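卡丁车后轴换硬轴之后出弯推头，胎压和后轮距应该先动哪个？

提问者：弯心以后

车架是Kastex，四冲程统规发动机，连车手带车127公斤配重前，配重后达标。后轴原来是中等硬度，上个月换了硬轴，其他设定没有动，前束、外倾、座椅支撑都是原来的。

换完以后的现象：入弯正常，弯心正常，给油以后车头往外走，集中在Lunby赛道的两个低速发卡弯。高速弯反而比以前稳。轮胎是Vidmar的中性胎，冷胎压前后都是11 psi，跑完8圈进站。胎面温度没有测，手上没有探针。
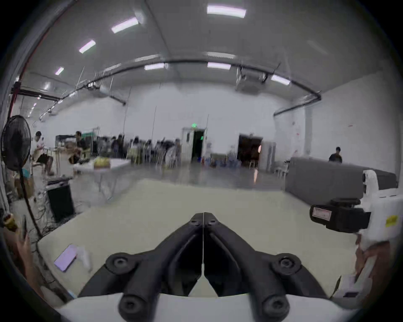 垫子左侧有一部亮着屏幕的手机

圈速数据只有手机GPS，采样率低，分段时间只能参考。从几次出场的记录看，慢的部分基本都在出弯到直道前三分之一。

想问的是：先收后轮距，还是先改胎压？九月有一站比赛，练习时间不多，不想两个一起动。

弯心以后 补充：赛道是顺时针，两个发卡都是右弯，路面抓地力中等，下午更高一些。

Mateja Dumitrescu

先不要动胎压。没有热胎压和胎温，改了也无法判断结果。

硬轴弯曲量小，内后轮抬起和落下的时机跟中等轴不同。低速弯里如果内后轮抬得不够，或者落地太早，两个后轮同速转动，整车被往直线方向推，给油以后就表现为推头。你描述的位置符合这种情况。

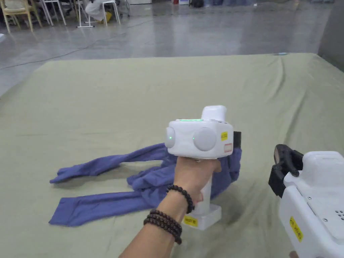
后轮距的方向要注意。收窄后轮距，横向载荷转移加大，内后轮更容易抬起，对低速弯推头一般有效；放宽则相反。建议每侧收5毫米，跑满一个节，只比较两个发卡的出弯段。两侧必须对称，用钢尺从车架主管量到轮毂内侧，不要从轴承座量。

如果收完有改善但不够，再看前端。增加主销后倾可以让内后轮抬得更多，代价是方向变重，长距离以后前胎温度上升。前轮距加宽也有类似作用，幅度较小。一次改一项，改完记下来，包括当时的路面温度。

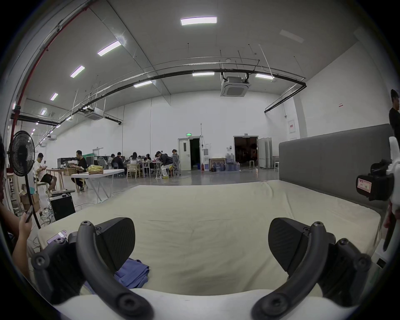
另外检查座椅支撑。有些人换硬轴以后还保留附加支撑杆，后部整体刚性偏高，车架扭不起来。可以拆掉一侧的附加杆试一节，主支撑不要动。三个轴承座的螺栓也要确认，中间那个锁紧和松开，手感差别明显。

还有一个可能：轴本身不合适。中性胎加中等抓地力，统规四冲程动力不大，出弯本来就需要后部放得开。换回中等轴做一次对比，大约四十分钟的事，比猜设定快。

热胎压等有了表再谈。进站后一分钟内测，四条都记。 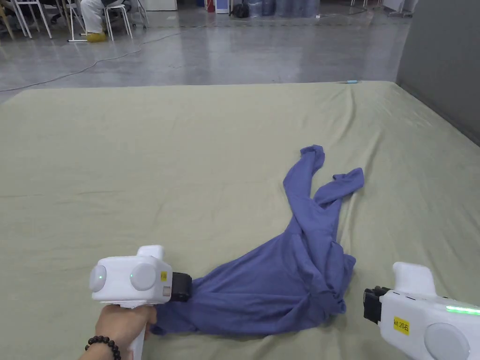 石子路肩：轮距那段同意，补一条，先确认轮毂长度。我换轴的时候顺手装了短轮毂，轮距尺寸没变，低速弯一样推，查了两个练习日才想到。短轮毂夹持轴的长度少，后部表现会变。换回原来的长度，其他不动，发卡弯正常了。

胎压我的看法不太一样。没有胎温也可以试，前后各降0.5，看最后三圈的趋势，如果推头越跑越重，多半是前胎过热；如果从第一圈就推，跟胎压关系不大。楼主没有写是第几圈开始推的，这个要补上。

夜班机械师

链条张力也看一下，换轴的时候链轮位置容易偏。我用Flukar的链条，39齿的时候偏一点都有响声。跟推头应该没有直接关系，不过出弯慢也可能是这个。

弯心以后 回复：从第二圈就开始推，后面没有明显加重。轮毂是原来的长轮毂，没有换。附加支撑杆左右各一根，一直装着。下次先每侧收5毫米，支撑杆放在第二节试。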